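Cleaning and maintenance > Tables and work surfaces

Gray scuffs and a brown spot on a matte white tabletop
Posted by Catinca Grecu, 1st February

I have a matte white table that we use as a pouring station: a bottle of water, a clear cup, and not much else on top. It is wiped at the end of every day with a damp cloth and a drop of dish soap. In spite of that the surface has collected faint gray scuffs, small dark specks, and one small brownish mark toward the right-hand side. The table was sold under the name Grorkden and came with no care sheet. I don't know what the top is made of or whether it has a coating.

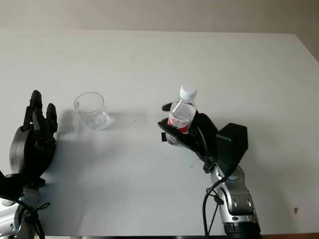 The scuffs don't respond to soap and water. I have tried the following so far:

Damp microfiber cloth, no product: no change.
Dish soap, 3 drops in a bowl of warm water: no change to the scuffs, a few specks came off.
White pencil eraser on one scuff near the wall: slightly lighter, but the patch looked shinier than the area next to it.

I stopped at the eraser. I would like to know what to use on the scuffs without polishing the matte finish, and whether the brown mark needs something different. Shadows make it hard to judge the result. Under even room light anything standing on the table throws a soft gray patch, and I have wiped at a shadow more than once.

4 replies have been merged or removed for length. Two remain.

Lucian Neagu
Start by separating marks that sit on the surface from marks that are in it. Run a clean fingernail across a scuff at a right angle. If you feel nothing, it is most likely a deposit, usually rubber or metal transferred from the base of something that was slid. If the nail catches, the finish is scratched and no cleaner will fix that.

For deposits, work in this order and stop as soon as one step does the job.

1. Dry brush or vacuum first. Loose grit under a cloth is how a matte top gets new scuffs. Specks that move under the brush are debris and don't need any product.
2. Warm water and dish soap again, but leave the wet cloth lying on the mark for 60 seconds before wiping.
3. Isopropyl alcohol on a white cotton cloth. Test it at a back corner first and wait until it has dried completely before judging. A white cloth matters because you can see what is being lifted, and also whether the finish itself is coming off.
4. Baking soda mixed to a thin paste, fingertip pressure only, straight strokes. This is mildly abrasive, so keep it to the mark and rinse twice.

Do not use melamine foam. It is fine on gloss but it levels out the texture on a matte surface, and the eraser did the same thing to you on a smaller scale. The shiny patch can't be put back. 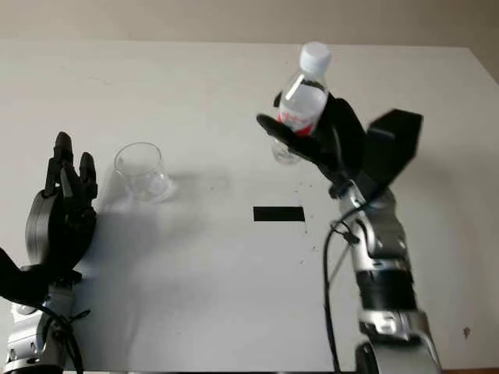 Does the brown spot need a separate product?

Treat it separately, but with the same supplies. A small brown spot on a white top is usually tea, coffee, rust or adhesive residue, and each one behaves differently. Tea and coffee lighten with the baking soda paste left on for a few minutes. Adhesive softens under alcohol and can be pushed off with the edge of a plastic card. Rust does not react to either. For rust use a little lemon juice on a cotton swab, keep it on for two minutes, and rinse well. If none of these has any effect, the spot may be a chip in the surface with the core showing through, and the fingernail test will tell you.

On light: clear the surface before you inspect it and hold a flashlight nearly flat to the top. Scratches show as lines, deposits show as dull patches, and shadows from cups and bottles are no longer an issue.
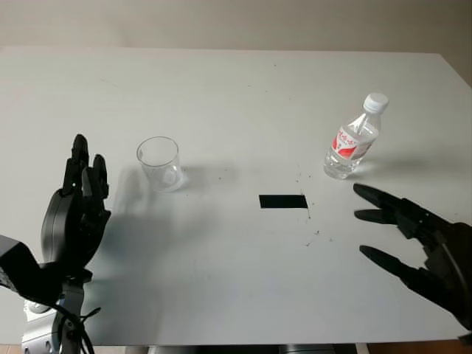
Keep the order the same for routine cleaning: brush, damp cloth, dry cloth. The last one is the one people skip. Hard water leaves a gray film on matte white as it dries, and after a few weeks the film holds dirt well enough to look like scuffing. I maintain 42 tops of this general type at a training center in Gidulbridge and a dry pass has made more difference than any change of cleaner.

For the specks, check the undersides of whatever you set down. Plastic cups and bottles pick up grit from shelves and carry it over. Lift them - don't slide them.

user2195
We use Nuton spray from Ghiță, works on ours. Ours is gloss though so try it in a corner. The brown one I would just leave.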